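Print this page | E-mail this page

Gostura community table tennis hall to close for floor and lighting work

The table tennis hall on Skomgate in Gostura will close in April while its floor is replaced and the lighting over the playing area is renewed. League matches and open sessions move to the Kasten sports building for the length of the work. The operator, Nodusora Leisure, expects the hall to be out of use for 30 days, including the time needed for the floor adhesive to cure and for light readings to be taken at table height.

The present floor is a hardwood strip laid directly over battens. Inspection last year found that the battens had dropped along the street side of the hall, leaving a fall of nearly two inches from one wall to the other. Tables on that side have been leveled with packing under the feet, a method that holds for a single session but has to be repeated whenever a table is folded and rolled away. The old boards and battens will be taken up, the slab ground flat, and a cushioned vinyl sports surface bonded to it. The new surface will be dark red with a matte finish, chosen to limit glare and to give a clear contrast with the ball. 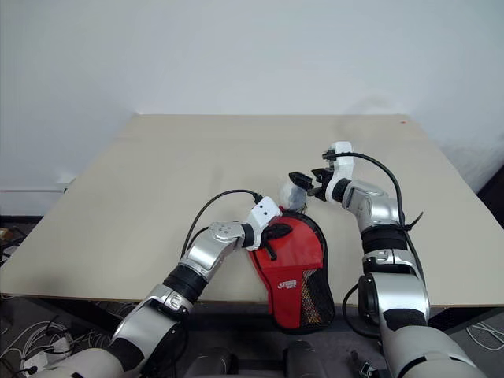
Page last changed: 23 February 2023

Lighting is the second part of the contract. The existing fluorescent fittings run across the hall, so that players at either end look toward at least one lit tube when following a high ball. Readings taken at the tables varied widely between the middle of the hall and the corners. The replacement fittings are LED units with diffusers, mounted in rows parallel to the long side of each table and set outside the playing line. They will be wired in five switched groups, which allows part of the hall to be used without lighting the rest. Emergency lighting is on a separate circuit and is not affected.

The ventilation system stays as it is, apart from new deflectors on the ceiling outlets. Moving air has been a regular complaint from players at the far end, where one outlet discharges almost directly over a table. The deflectors will turn the flow toward the wall. Fan speed will be measured and set again once they are fitted, and the chosen setting will be locked at the control panel.

Lockers must be emptied before the closure. Bats, cases, balls and shoes left in the hall will be boxed, labeled with the locker number and moved to storage at Kasten, where they can be collected from the front desk during opening hours. Nodusora Leisure does not accept responsibility for damage to rubber sheets in storage. The storage room is heated but has no humidity control, and owners of glued bats are advised to take them home in a closed case.
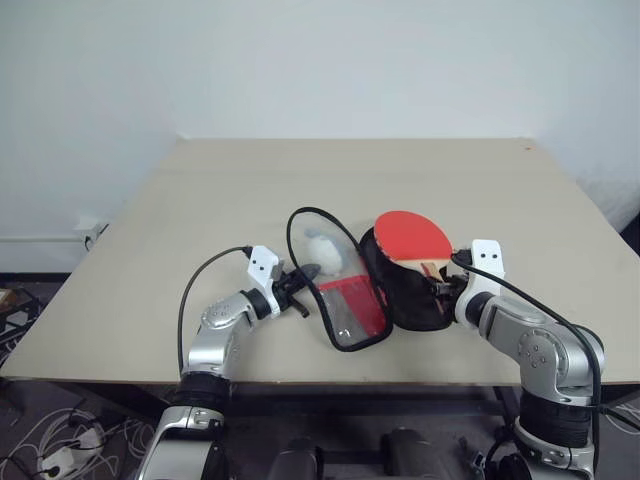
Temporary arrangements at Kasten

The Kasten building has room for fewer tables than Skomgate, and the playing area is shared with badminton on some evenings. League fixtures take priority. Open sessions will be shortened, and tables must be booked in advance at the desk or by telephone. Walk-in play will be offered only when a booked table is released. Junior coaching keeps its usual start times.

The floor at Kasten is a sprung wooden surface marked for several sports. Table positions have been fixed so that no court line runs beneath the end line of a table, and barriers will be placed between adjacent playing areas. Teams should allow extra time for setting up, as nets and posts have to be issued and returned at each session. Net height and tension will be checked with a gauge before every league match and the result entered on the score sheet by the home team.

Parking at Kasten is limited to 43 spaces and is shared with the swimming pool. Visiting teams may unload at the side entrance, but vehicles may not be left there. Bus passengers should use the stop on the main road; the stop nearer the building is out of service during pipe work.

Fees are unchanged for the period of the closure. Members who hold a Skomgate-only pass may use it at Kasten without applying for a transfer. Passes that expire during the work will be extended by the same number of days the hall is shut, and the extension will be made automatically.
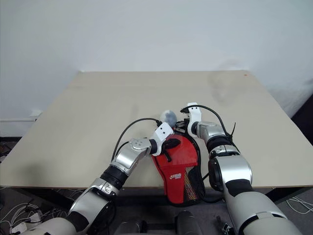 Can members use their own tables or nets at Kasten during the closure?

Only equipment issued by the hall may be used, as the tables and nets supplied for the period have been checked against league requirements and matched to the marked positions.

The Skomgate hall will reopen after a final inspection of the floor, covering level, ball bounce and slip resistance. If any section fails, it will be lifted and relaid before play resumes, and the arrangements at Kasten will continue until that is complete. Revised fixture lists will be posted at both buildings.

Related items

Skomgate locker renewals: change of date
Kasten pool: pipe work and bus stop closure
Spring league fixtures, Gostura district
Net gauges: notes for home teams

Contact | Copyright Nodusora Leisure | Back to top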